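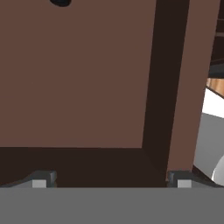

Tristance Kitchen Demonstration Library

The Tristance library supplies recorded manipulation demonstrations for teams training household robot policies. All material is produced in simulation, and each demonstration is delivered as a complete episode with synchronized camera views, joint positions, gripper state and a written task instruction.

The current release contains 3,702 episodes across 54 tasks. Tasks include opening and closing drawers, moving food between surfaces, and handling common countertop items. Operators control the simulated arm remotely, and every episode is reviewed before it is accepted. Review is directed by Kevser Karaca.
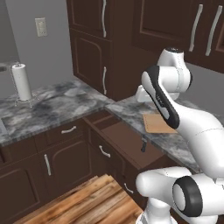

Licensees receive both wrist and room views for every episode. The views share a single clock and may be loaded separately. Failed attempts are stored in their own folder with a label stating the point of failure, and may be included in or left out of training at the licensee's choice.

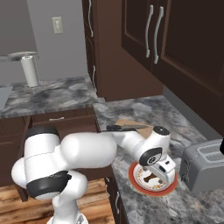

Scene layouts are issued in four versions, which differ in object placement and surface finish. Objects not named in the instruction remain in the workspace, so that a policy must learn to select its target. In a plate task, for example, the gripper works over a red-rimmed plate holding a small food item, while a knife on a cutting board and a two-slot toaster share the same counter. Licensees may request further layouts under a separate agreement.

Licensing and support

Licenses are offered for research or commercial use. Both include the loading software, task definitions and two updates per year. The next update is scheduled for August. Requests for sample episodes should be addressed to Bleddyn Pugh, Licensing Office, and should state the intended use and the robot model to be trained.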